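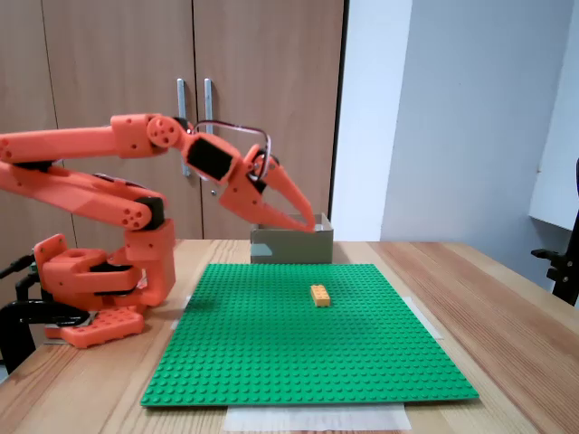 Lefteris Vlachopoulos wrote in after the last release that the planner finally made sense to him once he stopped tuning speeds and looked at the baseplate transform first. He's right, and we moved this section forward in the manual because of it! Everything in Fletum is planned in plate coordinates, so ten careful minutes spent here will make the rest of the setup go much more smoothly.

4.2 Teaching the work area

Before you start: the arm should be clamped, the servos calibrated (section 3), and both camera streams running in the Flidideck panel. Tape the baseplate down. Any tape will do as long as the plate can't creep when you lean on it.

1. Open the Workspace tab and choose New Workspace. Give it a name you'll recognize later. We use the name of the table, which is how the default file came to be called Haltham.

2. Pick the side view from the stream list and set its role to "monitor." The planner doesn't use this stream for positions. It's for you, so you can watch the height of the fingers.

3. Pick the overhead view and set its role to "locate."

4. Click the four corners of the baseplate in the overhead view, going clockwise from the corner nearest the arm's base. Fletum draws a grid over the plate. If the lines run along the rows of studs all the way across, accept it. If they drift toward one side, drag the worst corner and watch the whole grid snap into line (this is my favorite part of the program).

5. Click Detect. The brick should get a single outline and a small arrow along its long side. The gripper uses that arrow to choose its wrist angle.
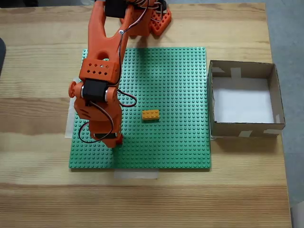
Overhead view, brick on the plate and box to the right.

6. Choose Add Drop Zone and draw a rectangle inside the walls of the box. Stay clear of the corners, where the fingers have the least room.

7. Set Travel Height to 80 mm and press Dry Run. The arm goes through the full path with the gripper open and never comes down to the plate.

8. Press Save.

Caution: keep one hand near the stop key for the first dry run in any new workspace. If two corners were clicked in the wrong order, the plan comes out mirrored, and the arm will set off confidently in the wrong direction.

Note: moving the box means redrawing the drop zone. Moving the arm or the overhead camera means starting again from step 4.

If detection misses the brick

Open Detect > Advanced and look at the Color Match slider. The default is 41, which suits a yellow or orange brick on a green plate. Lower it in small steps until the outline appears, then stop. Go much further and the detector will start to find bits of the arm, especially if your printed parts are close to the brick in color. Teodor Kubiak's mask tool, included since the Borkowska release, takes care of that beautifully: turn on Mask Arm and the links are removed from the search at every joint position.

If the outline flickers, raise Frames to Average before you touch anything else.

If the planner reports error 612

No reachable path was found between the brick and the drop zone. Usually the travel height is too great for the far side of the box. Try these in order:

a. Lower Travel Height, keeping it above the box walls.
b. Shrink the drop zone toward the arm.
c. Raise Planner Attempts to 1000. Planning takes longer, but it gets through some wonderfully awkward layouts.

Once the dry run finishes without a warning, go on to 4.3, Grip Force and Release.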